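Gorisora begins refill bottle handling trial at Grestgate

April 6, 2020

Gorisora has started a handling trial for small refill bottles at its Grestgate site. The work covers how bottles are picked up, turned, passed between hands and set down on a bench. It is meant to settle the layout of the refill benches before the new packing line opens in July.

The trial uses clear plastic bottles with colored liquid inside, so that the fill level can be read from the side without opening the cap. Each bottle is handled with gloves on, as it would be at the bench. A run consists of 14 handling steps and is repeated with the bottle upright, tilted and on its side.
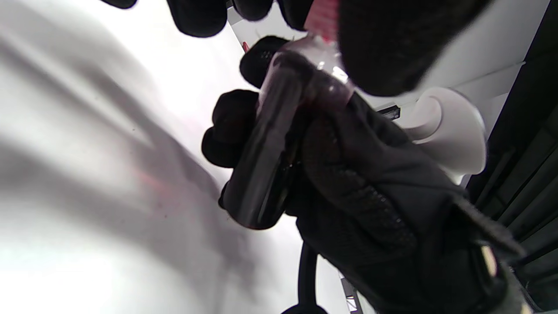

Grip position is the first item under study. The current bench instructions say only that a bottle should be held "securely," which leaves the height of the hand and the spread of the fingers up to the operator. The trial compares a hold at the shoulder, a hold at mid-body and a hold near the base. With the fingers curled around one side, the dark liquid remains in view along the rest of the bottle, and the narrowing toward the neck can be used to judge which end is up when the bottle lies at an angle. The red fitting at the top gives a second reference. Gorisora has asked that the final instructions state the hold in terms of these two points.

The second item is the two-handed pass. At the existing benches, most bottles change hands at least once between the tray and the label station. In an earlier review by Gerkent, the packaging firm that supplies the trays, 138 passes were logged over one shift, and 20 of them ended with the bottle being set down and picked up again. Gerkent put this down to the distance between tray and station. The trial tests the same pass over a wide table with no tray in the way.
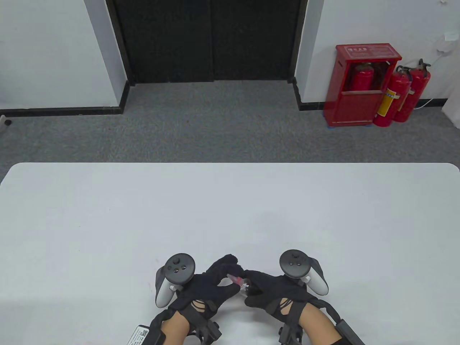
A small clear bottle is held between two gloved hands over the white table at Grestgate.

Passes are done close to the table surface. A low pass limits the drop height if the grip fails, but it also leaves less room to turn the wrist. The trial will record both the height of the pass and the number of times the bottle has to be turned again before it is set down. Bottles are to be set down base first, with the label side facing the operator.

Work surfaces are the third item. Three coverings are being compared: a bare white top, a gray mat and a loose white sheet. The white coverings make small spills and dirt easy to find, which matters with dark liquids. The drawback of a loose sheet is that it does not lie flat.
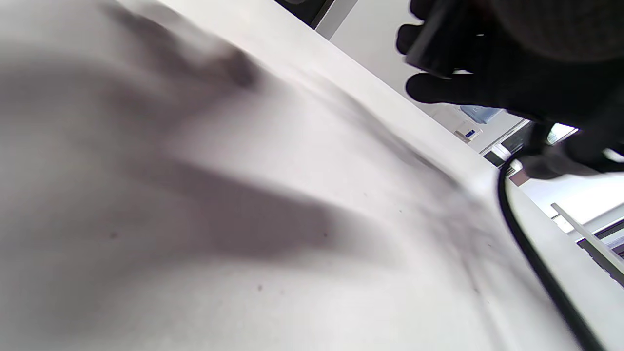 A ripple under the base can tip a part-filled bottle, and a fold near the edge tends to travel inward as the arms move across it. Gkikas, which makes the bench tops, has proposed a clamp rail along the two long sides. The rail would hold the sheet under light tension and allow it to be changed between batches. A sample rail is due at Grestgate before the end of the trial.

The full program is set at 32 runs. Results on grip and passing will be released first, followed by those on coverings. Existing benches will stay in service with the current instructions until the new layout is approved.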